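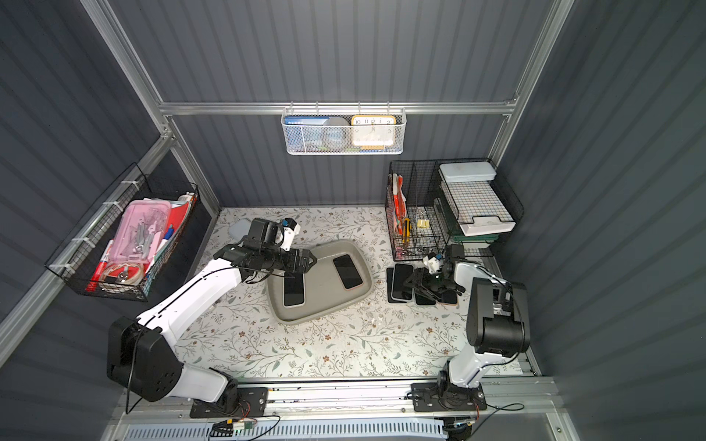
Where do you keep old phones before you get rid of them?

Karabo Baloyi
Posted June 23, 2022

I'm clearing out a drawer and I keep finding phones. Mostly black, one with a gold rim that I think was my sister's. Right now they're sliding around in a pile and I hate it – the screens rub on each other every time I open the drawer. I want to sort the ones worth selling from the ones going to recycling. Is a tray good enough, or do they need to be wrapped? I'm in Saltholm if that matters for drop-off.

Eilidh Baird

A shallow tray is fine for sorting! I did this in March with a plastic one from the kitchen, keepers in the tray and everything else next to it, and then I went through them one by one (charge it, sign out of your accounts, wipe it, take out the SIM). Don't stack them face to face if you want to sell any. I put a dish towel between mine and got roughly $30 for the best one, so don't expect to get rich. If one is swollen or the screen is lifting, leave it off the charger and keep it away from the others. Call your recycling place before you bring that one in, mine wanted it separate.

gourlay718

just use a shoebox. mine have been in one for 3 years lol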